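桌面双臂遥操作的几条规矩

四月份组里又进了新人,Vornell 那边也派人过来一起录数据,我把一直口头讲的规矩整理成了文字。原来贴在墙上的那张只有半页,很多条目没有写清楚,大家各有各的理解。写在这里,以后改起来也方便。

先说范围。这些规矩只管桌面装配类的任务,双臂加五指手,人在旁边遥操作。移动底盘和带电动工具的任务另有一份,由 Atia 项目那边维护,我不掺和。

一、开机之前

急停按钮每天第一次上电之前按一次,确认灯灭、抱闸动作,再复位。很多人嫌麻烦,说昨天刚试过。昨天试过不算。

桌面清空,水杯、手机、螺丝刀一律拿走。垫纸放好以后四角检查一遍,翘边的换掉。手指从侧面接近小零件时,纸一翘,整套位置就全动了。

线缆看两处:手腕外侧的弯折,还有大臂根部。手腕上的线要留够转一圈的余量,但不能松到会扫过桌面。上个月有一次录到一半才发现线压在零件上,那一批全部作废。

手指每个关节空载走一遍全行程,听声音。有异响就停,登记,换手。不要想着录完这一组再说。

二、垫纸和零件

垫纸上的轮廓是给人和给评分看的,两边要用同一个版本。版本号印在纸背面,录之前念出来,写进表里。我们吃过亏:Segura 那套任务改过一次轮廓间距,有三天的数据用的还是旧纸,后来只能单独归档。

零件的初始位置按表摆,不要凭感觉。要随机的任务就用脚本生成位置,人来照着摆。人自己“随便放”,放出来的位置其实很集中,基本都在顺手的那一侧。

销子这种小件,每天收工时过数。少了一个就把桌下和地毯上找完再走。夹在关节缝里的情况出过一次,第二天开机时手指卡死。

三、操作过程中

人的手不进工作区。零件倒了、滚了,也不能伸手去扶。先暂停,等状态切到保持,再伸手。这一条没有例外,来参观的人也一样。

抓小件时接近速度限在默认值的一半以下,接触之后再慢慢收指。一只手在抓的时候,另一只手要么有明确的任务,要么张开停在不挡视线的位置。悬在零件上方来回晃,是新人最常见的毛病,既危险,数据也难看。

每一条录制有明确的起点和终点:双手回到起始姿态开始,零件放定、手指完全松开之后结束。放歪了可以在同一条里纠正一次,第二次还没放好就停掉,标失败。失败的也要留,不许删。以前有人把失败的删掉,成功率看着很高,后面训练出来的策略一遇到歪的情况就不会处理。

连续操作 15 分钟左右换人。戴着手套久了,手指会不自觉地发僵,操作的人往往察觉不到,旁边的人看轨迹能看出来。

四、标注和命名

任务名、垫纸版本、操作员代号、成功或失败,四项缺一不可。代号用固定的,不要今天用拼音明天用英文名。

备注栏写看到的事情,不写推测。“右手食指碰到销子,销子倒”可以。“操作员状态不好”不可以。

这个月到现在一共录了 633 条,我抽查的时候发现备注写得最好的是 Kesico 来的两位,他们习惯写短句,一件事一行。建议大家照着来。

五、收工

双臂回停放位再断电,别在半空中断。手指呈自然弯曲状态存放,不要握拳。垫纸平放回文件夹,不要卷。表格当天填完,不留到第二天。

六、还没定下来的

双手交接零件时的限力值,目前先沿用单手的数,我觉得偏高,但还没有足够的测试支持改动。另外就是换人时要不要重新标定手套,组里意见不一致,有人觉得每次都标太耽误时间。我个人倾向于每次都标,一次也就几分钟。

周二下午例会上会把这两条再过一遍,有意见的可以先在下面留言,第 6 版定下来之后我再更新这篇。
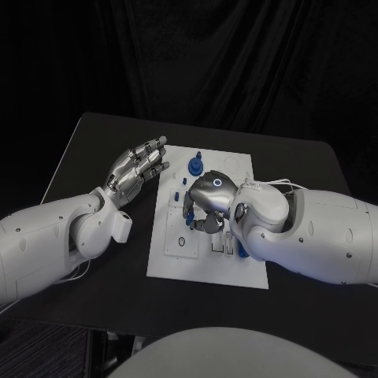
Trudy Ruddock:换人标定那条我支持每次都做。我们这边试过隔一个人标一次,手大手小的差别全跑到拇指上去了,捏小件时总是偏。后来改成换人必标,顺便让接手的人空载走 7 个固定手势,上一个人在旁边看着,有问题当场就能发现。限力值我没有把握,双手交接时我们是让接的那只手先收到位,给的那只手再松,中间停一拍,这样限力低一些也掉不了。你们要是测了,数据方便的话发我一份。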